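Vaston Pump Parts Catalog, data card

Summary

Vaston is a cleaned-up parts table for hand pumps and small surface pumps sold under the Pludano name. It holds 484 part records covering 126 pump models. The records were typed in from printed spare parts lists, checked against each other, and given one common set of column names. The table is meant for repair shops and parts counters that need to find out which seal, valve or bearing fits which pump.

Maintainer: Leokadia Urbańczyk

What is in the download

parts.csv has one row per part. models.csv has one row per pump model. fits.csv links the two, one row per pairing, so a cup leather that goes into nine pumps has nine rows there. units.txt lists the units used in each column. The files are UTF-8 with commas as separators and a header line. Decimal points only, no thousands separators.

Columns in parts.csv

part_no: the number as printed, with spaces removed. Leading zeros are kept, so read this column as text. Spreadsheet programs will drop the zeros if you let them guess.

part_name: a short English name. Older lists used several names for the same thing (foot valve, suction valve, bottom valve). The table uses foot valve everywhere, and the printed name is in name_orig.

group: one of 4 values: body, moving, sealing, fastener.

material: the material as given in the list. Blank means the list gave none. Please do not read a blank as cast iron.

bore_mm, length_mm, thread: dimensions where printed. Inch sizes were converted to millimeters and rounded to one decimal. Threads were left as printed.

replaced_by: the newer part number, if there is one. Chains are not resolved. If A was replaced by B and B by C, the row for A says B.

Sources

There were 4 source lists. Three are from Pludano itself and one is a dealer list from Adamczyk, a wholesale parts business that stocked the older lever pumps. Where the Adamczyk list and a Pludano list disagree on a dimension, the Pludano value is used and the other one goes into the note column. Page numbers are in source_page. The scans are not part of the download.

Known problems

The diesel-driven models are thin. Only the pump end is covered, with nothing for the engine, the coupling or the base frame. Gaskets for the two-stage models share one part number in the lists even though the flange drawings differ, and this has not been sorted out. Several packing rings have a length but no bore. Prices were left out on purpose.

The Trastero import script rejects rows with an empty thread column. Fill the column with a dash before running it, or use the script from the February update, which skips the check.

Names for shapes

The shape column was added for floats, balls and handles, where people often search by what the part looks like. It has a short word list, and the most disputed entry is ovoid. It is used for any solid that is longer than it is wide and narrower at one end, whatever the surface is like.

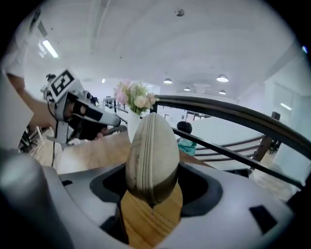

Surface marks go in the finish column, using the words plain, ribbed, grooved or knurled. A wooden egg with carved lines running down its front would be entered as ovoid and grooved, with wood under material, and its color would not be recorded at all. Ball valves are always sphere, even when the printed drawing makes them look a bit flat. Handles that are turned on a lathe and do not fit any word get other.

Corrections

Send corrections as a list of part numbers with the old value, the new value and where the new value comes from. A measurement taken from a worn part is welcome but should be marked as such. It will go into the note column and will not overwrite a printed dimension. Corrections are merged on Wednesday.

License

The tables may be copied and changed for any use, including in a shop system. Keep the maintainer's name with the files. Part numbers belong to their makers.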